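Home | Lists | Archives | Members | Help
Search this archive Go Advanced

[etton-players] Re: Casting for the April show

December 27, 2023

Passtead wants our program copy by the end of the week, so I have read everybody's bios. All of them. Mine claims I am "known for" something, and I'd be glad to hear what.

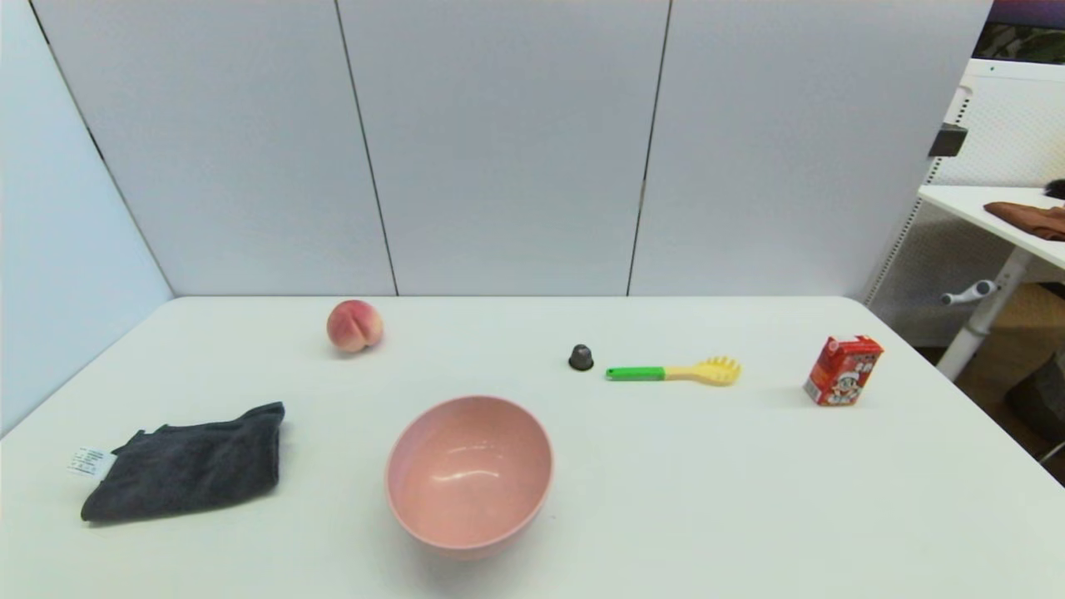
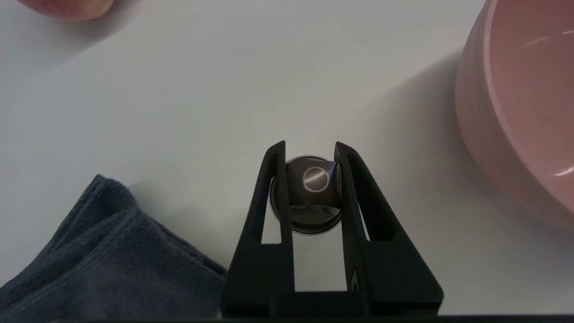 RE: WHO GETS THE DETECTIVE

Sutrisno Kwok wrote:
> I read for the detective twice and the butler once. I have now
> been offered the butler, the vicar and the body. Can I ask if
> the body has lines? Also, my bio was cut from 200 words to 82
> and the part about Osterent is gone. That was a paid role.

The body has no lines. It does have the best entrance in the play, through the ceiling, and you would be on stage for most of Act Two, which is more than the detective can say.

On the bio: the limit was always 82 words, because that's what fits under the headshots. You sent 200. I kept the radio work and the commercial for Geraghty, where you played a satisfied customer – still the stretch of your career, in my view. If you want Osterent back in, something else goes. I would start with "classically trained," which three other people also have, and I was at that workshop. It was a Saturday's worth of breathing in a rented gym.

The detective goes to whoever can learn 569 lines before April without writing them inside the hat. We have done the hat. People in row 4 could read it.

Tell me by tomorrow night whether you're the body. If you are, please get measured for the harness.

Previous by thread | Next by thread | Thread index
Contact the list owner | © Etton Players | Back to top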